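The pitch deck at Chareonsuk ran to 30 slides, and the people who pack the orders got one of them. It showed a smiling stock-photo worker with a tablet, and under her the words "freed for higher-value tasks." Kristýna Dvořáček asked what the tasks were. She was told the list was still being drawn up. That was in December, and when I visited she hadn't seen a list.

Chareonsuk packs and ships small household goods for other companies from a long low building outside Zirnasmont. The work is picking things up and putting them down in the right place. Dvořáček has led the early shift for 10 years, and she can tell from the sound of the tape guns whether the line is going to finish on time. Last spring the owners signed with Sternano, a maker of robot arms, and with Fumer, the software company whose system decides what the arms should do. Both firms were happy to talk to me about the future. They were less keen on the subject of the present.

Before an arm is allowed near a real order, it practices in simulation. The software builds a tabletop with a few objects on it, and a computer version of the gripper goes after them again and again, at hours when the building is dark. Mio Sakai, the engineer who looks after the system on site, keeps these runs open on a second monitor all day. She is patient with visitors and more candid than her employer might like.

"The table is always clean in there," she told me. "Clean table, a couple of things on it, good light. Then you come out here and somebody has left a coffee on the belt." 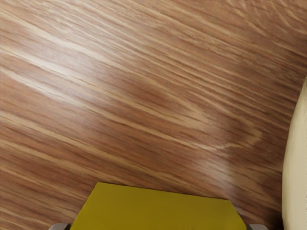

So who fixes it when the arm gets something wrong on the floor?

The packers do. When a grip fails, the arm stops and a light goes on, and whoever is closest walks over, clears the item and presses a button to start it again. That job has no title and no extra pay. It came on top of the packing, and it is the one change every worker I spoke to brought up first.

Management's favorite number is 330, the items an hour the arm can move when it is left alone. It is rarely left alone. I stood by it from 7 a.m. until the first break and watched packers break off in the middle of their own boxes to go and help it. The dashboard in the front office counts what the arm moves. It has no column for the walking.

I don't want to be unfair to the machine. The heavy bin at the end of the line used to wreck people's shoulders, and the arm takes that bin now without complaint. Two of the older packers told me they would fight to keep it for that alone. Dvořáček agrees with them. Her quarrel is with the promise that came attached, and with the way the schedule was cut by 2 positions before anyone knew whether the promise was good. The company says those people left of their own accord and simply weren't replaced. From where the others stand, on a line with fewer hands and a light that keeps going on, the difference is hard to see.

Sakai thinks the stops will get rarer. She has watched the simulated runs improve and believes the floor will follow, though she wouldn't give me a date. She also told me something I haven't heard from any vendor, that the best corrections she gets come from the packers. They know which lids pop off and which boxes arrive soft in wet weather. She types up what they tell her and sends it to Fumer, where it goes into the next round of training. Nobody at Chareonsuk is paid for that either.

I asked the operations office whether it might be, someday. A spokesman wrote back that the company "values input at every level." Dvořáček read the email on my phone, handed it back and went to see about the light.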